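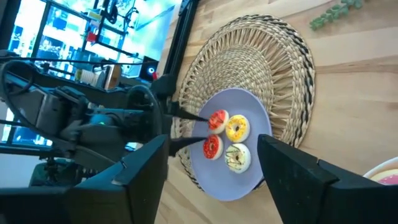
Shop > Table > Placemats > Natural fibre > Iketti round placemat

Iketti round placemat, natural with dark braided rim

Item 3508. Sold singly. Page notes by Margaux Brunet

I have never been much of a believer in woven placemats. They shed, they collect crumbs, and half the ones sent to us as samples sit on the table like a hat. So when Gaillard offered us the Iketti range I asked for one mat and kept it on my own table from December until the spring before I would agree to list it. It is a decent mat. It has faults and I will get to them.

What it is

A round mat woven from natural rushes, left their own straw colour, with the weave running out from the middle like spokes. The rim is a thicker braid in black and tan. The supplier's leaflet calls the rim "a signature frame for every meal". It is a braid. What it does do is stop the outer edge from fraying, and on the cheaper mats we used to carry that was the first part to go.

Each one is made by hand, so expect small differences in shade and in how tightly the middle is pulled. If you order six, lay them all out and choose which ones go side by side. We won't match them for you in the warehouse, and anyone who says they can do that from a photograph is guessing.

Does it protect the table?

From scratches, yes. Unglazed plate bottoms are hard on a wooden top, and there is enough thickness in the rushes to keep the two apart. From heat, only up to a point. The leaflet says "heat resistant" and gives no temperature, so I asked for one and did not get it. Use it under a warm plate. Put a proper trivet under anything that has come straight out of the oven.

From spills, no. Liquid goes straight through the gaps. If you have small children and dark juice, buy the wipe-clean Lamon mat (item 3025) and come back to this one later.

Size and plates

A dinner plate should sit inside the braid and not on it. The braid stands a little higher than the weave, and a wide plate that rests on it will rock. Measure the base of your plate before ordering – the base, not the rim. The Stasberg matt plate in lavender blue (item 793) sits flat on mine, and the blue looks well against the straw. I was less taken with white plates on it, though plenty of people will disagree with me.

For children's tea sets and play food it works better than I expected. Toy cakes and doughnuts stay where they are put if they are on a plate. Straight on the weave, anything small and round tends to tip.

Care

Shake it out after meals. Wipe with a damp cloth, then leave it flat to dry on both sides. Do not soak it and do not put it in the dishwasher, whatever the reviews on other sites tell you. Store flat. If the edge curls, mist the back lightly and leave a heavy book on it overnight. Mine needed this twice.

New mats smell of dry grass. It fades in a week or two. A bit of dust underneath is normal at first, and if it is still shedding after a month we would like to hear from you.

Returns

Unused mats can come back within the usual period. We can't take back stained ones, and "it was like that" is a conversation I have had often enough.

Goes with

Stasberg matt plate, lavender blue, item 793
Lamon wipe-clean mat, item 3025
Gaillard cork trivet, item 3617

Page last checked June 22, 2024

14 shares | 6 comments

Contact us | Delivery and returns | Back to top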